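Preguntas frecuentes sobre las cajas azules, la mesa y el orden del taller

Me llegan siempre las mismas dudas por correo, así que las he juntado todas en una página. Si la tuya no está, escríbeme y la añado cuando tenga un rato (¡suelo tardar, aviso!).

¿Por qué cajas de plástico y no de cartón?
Porque ya pasé por el cartón y acabé harta. Se ablanda, se comba, y al tercer mes parece un acordeón. Las de plástico con nervios en los lados aguantan que las arrastre sin miramientos, y el borde grueso se agarra bien aunque lleves guantes.

¿Las pones todas del mismo color?
En la estantería sí. Probé con colores por categoría, un sistema precioso que me duró 7 semanas. Glenys James, que comparte taller conmigo, metía todo en la verde porque le pillaba más cerca. Ahora van todas azules y lo que cambia es la etiqueta.

¿Estantes rectos o inclinados?
Inclinados, si te caben. Ves el fondo de la caja sin tener que bajarla y metes la mano directamente. Eso sí, necesitas un tope o un reborde delante, y no las llenes hasta arriba. Alun Rosser me insistió mucho con lo del tope y yo, claro, no le hice caso hasta que me cayó encima una caja de tornillos.

¿Y la mesa de acero no se raya?
¡Muchísimo! A mí me da igual, pero si te gusta que brille, hazte a la idea de pasar el paño a menudo, siempre en el sentido del pulido. Un chorrito de jabón neutro en agua tibia y a secar enseguida, que si no quedan cercos. Estropajo metálico, jamás.

¿Cuánto me va a costar todo esto?
Yo me gasté 400 euros entre estantería y cajas, comprando parte de segunda mano. La mesa iba aparte, venía de una cocina que cerraba.

¿Puedo ver cómo te ha quedado?

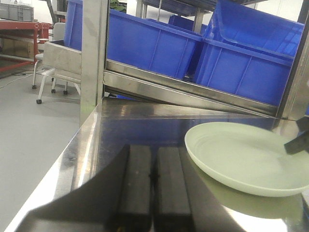
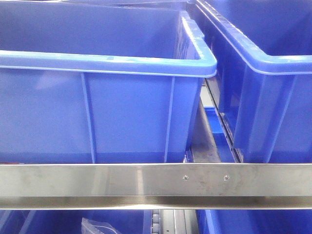
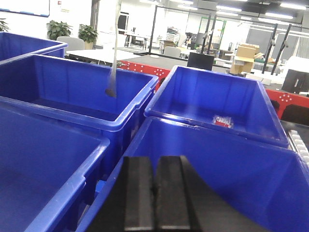 ¿Cada cuánto vacías las cajas?
Dos veces al año, en enero y antes del verano, y me lleva una tarde larga con la radio puesta. Saco todo, repaso cada caja con un trapo húmedo y no vuelvo a meter nada hasta que están secas (las esquinas son traicioneras). Lo que peor llevo son las cosas pequeñas, como la bolsita transparente con algo rojo dentro que se ve en el suelo de una caja en la última foto: a ese tamaño le doy una caja menos honda o lo agrupo con otras bolsitas, que si no se pierde debajo de cualquier trasto. Los platos van aparte, apilados y con un papel entre uno y otro.

¿Qué etiquetas usas?
De las de colgar, atadas al borde con un cordel. Las adhesivas dejan un pegote que luego no hay quien lo quite. Escribo con rotulador permanente y en mayúsculas, 3 palabras como mucho. Si necesito más, es que he mezclado demasiadas cosas en la misma caja y toca repartir.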